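VONDHOLM TENANTS' ASSOCIATION
Minutes of the general meeting, 30/10/2021

Present: the chair, the secretary (writing this), and enough members to make a quorum once the people in the parking lot had been fetched.

Minutes of the last meeting were approved after the word "shouting" was changed to "discussion."

1. Laundry room. Two of the dryers are still out. Bulix came in early October, looked at them, and sent a bill for looking. The chair will ask what the bill covers. A member asked if we could look at them ourselves for less. Noted.

2. Money. The balance stands at $3372. A motion to spend $200 on a new lock for the bike shed passed. A second motion, to find out who has the key to the old lock, was tabled.

3. Noise. Quiet hours start at 10. The member above the Shimada restaurant wishes it recorded that the exhaust fan has not read the notice. The chair has written to the restaurant and got back a very polite letter and a menu.
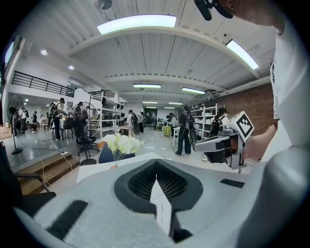

The menu was passed around and the meeting lost its place for a while. On return, it was agreed to write again and ask for a date when the fan will be serviced.

4. Snow. Skisteck has offered the same contract as last winter, when they cleared the front walk beautifully and the back steps in April. Members voted 7 to 4 to accept, provided the back steps are written in by name.

5. Other business. The hallway paint is called Oatmeal. Several members feel it is not. Carried over to the next meeting, as it was from the last one.

Next meeting to be posted by the mailboxes. Bring your own chair if you care about your back.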